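Friday, January 24, 2020

## Knitters wanted for the Meltstead winter sweater project

Hi all! I run the Bondach knitting group over in Meltstead, and I'm looking for people to test-knit a cabled sweater pattern I've been fiddling with since October. I need 12 more knitters before I dare put this thing up for sale, and I'd love it if a few of you had never knit a cable in your life.

The pattern is called Erkden. It's a pullover, worked flat in pieces and seamed (I know, I know - but cables are heavy and seams keep them from sagging). You'll need size 8 needles, a cable needle, and worsted wool. For the middle size I used 2,121 yards held double, so please check your stash before you sign up!

What I'm asking for:

- Knit one full sweater in your own size and send me notes as you go
- Tell me every spot where you had to read a line twice
- Wash and block it, then measure it again
- Fill in my 2-page form at the end

You don't have to be fast. I'm a slow knitter myself, and I once took a whole winter over one sleeve. What I do need is somebody who writes things down, even the cranky stuff. Especially the cranky stuff.
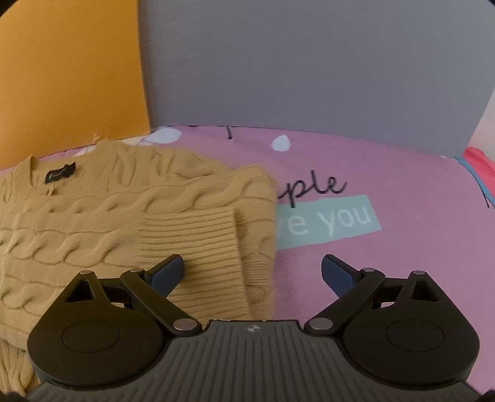 One reply I got to the first call said that cables eat yarn and twelve weeks is too short for anybody with a job, and could the deadline please move. Fair point, so I moved it. You now have sixteen weeks from the day your pattern arrives, and if you get stuck on the collar just write and we'll work something out.

There's no pay, I'm afraid, but you get the final pattern free, plus $100 toward yarn from Grecu, the little shop on the corner here. You keep the sweater, of course. If you'd like to come knit with us, we meet in the back of Grecu on Tuesday evenings, and there's usually cake.

To sign up, drop a note at the Grecu counter or mail it to Bondach Knitters, 273 Mill Street, Meltstead. Put your chest measurement, your usual gauge, and a line or two on what you've knit before - "scarves, mostly" is a perfectly good answer! Please mention any wool allergies too. I'll write back to everybody, though it may take me a week.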